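Jobs > Part-time > Ullcombe

Table assistants wanted, Velton work room

We are searching for 2 people to help at the long tables in our Ullcombe room from March. You will sort small household goods, pack them and put the table in order for the next person. The work is 15 hours in a week, mornings only. No experience is necessary — we teach everything.

Please write a few lines about yourself to Nafula Mwakalinga and mention which mornings are possible for you.
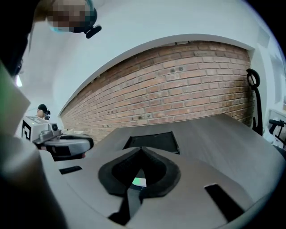

Gray wood-grain table by the brick wall, Ullcombe.

Questions about pay go to Jericho Barredo.

Print this page | E-mail to a friend
Last updated: March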